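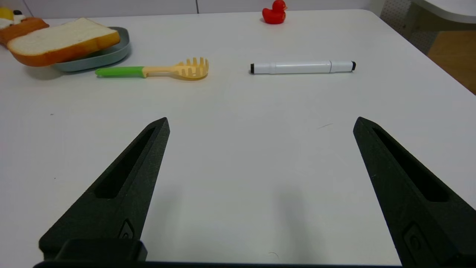

How to run a rondo session when you only have half a field

Quick one, as I'm typing this before training. Got asked again how we fit the whole squad into one half at Citley when the other half is booked out. Same plan every week, more or less. Steal what you want.

What you need

Cones, two colors. Bibs, two colors, plus one odd one for the floater. As many balls as you can carry. A watch. Pump, because someone always brings a flat one.

Setting up

Get there before the players. Seriously. If you are still laying cones at 6 you've lost the first part of the session and they're already shooting at an empty goal from midfield.

Mark out your squares in a row along the touchline. Ten big steps a side for adults, eight if they're decent, twelve for younger kids or if the grass is long. Leave a gap between squares wide enough to walk through so you can get round all of them. Spare balls go in the gaps.

Step 1: the basic rondo

Six players per square. Four on the outside, two in the middle. Outside players keep the ball, middle players try to win it. Lose the ball and you swap with whoever has been in the middle longest. Two touches max.

First few minutes will be ugly. Let it be ugly. Don't stop it for every bad pass.

What to look for:
Body open to the square, not facing the passer square on
First touch away from the nearest defender
Outside players moving along their line. Standing on the cone is the big one, fix that first
The two in the middle working together, one presses, one covers the pass through

If it breaks down all the time, go up to three touches. If they're stroking it about with no trouble, make the square smaller before you go to one touch. Smaller square is nearly always the better change.

Step 2: add the floater

Join two squares together, take out the cones between them. Now you've got a rectangle. Put one player in the odd bib in the middle. Floater plays with whichever team has the ball.

Possession game, even teams. Count passes out loud, eight in a row is a point. Keep rounds short, couple of minutes, then swap the floater. It's a tiring job and people go quiet when they're tired.

Tell the floater to look over both shoulders before the ball comes. Then tell them again.

Step 3: give it a direction

This is where most sessions fall down imo. Players get good at keeping the ball in a box and then do nothing with it on match day. So put a target player at each short end, outside the rectangle. Team scores by getting it from one target to the other without losing it. Ball can go back, that's fine, just has to reach the far end in the end.

You will see them rush it at first. Long hopeful balls. Don't ban them, just let the other team keep it when it goes wrong and they work it out.

Step 4: small game to finish

Move the goals in, across the half pitch. Normal rules, kick-ins in place of throws so you don't waste time. One condition only: goal counts double if the target man at your end touched it in the build up. Drop the condition for the last ten minutes and let them play.

Timings

Warm up 10, basic rondo 15, floater 15, targets 20, game 25. Water in between. If you're running late cut the floater bit, never the game.

Odd numbers

Always happens. Seven in a square, play five v two. Five in a square, play four v one and make the square a bit smaller. One left over, make them the floater from the start and rotate quick.

Keepers

Put them in. Gavin Cruickshank, who played in goal for us at Luangrath before he moved, hated rondos for a month and then was our best passer from the back by the end of September. Pull them out for handling work during step 2 if you have a second coach, otherwise they stay in.

Common problems

Too much talking from the coach. Me included. One point per break, thats it.

Same two players always in the middle. Put a limit on it, 4 steals or a minute, whichever is first, then swap them out.

Balls flying into the next square. Angle the rows a bit or turn the weakest passers to face the fence.

Wet pitch, make it bigger. Ball skids and you'll spend the night chasing it otherwsie.

Pressing version of the same plan is next, when I get round to drawing it out. Bring your own cones.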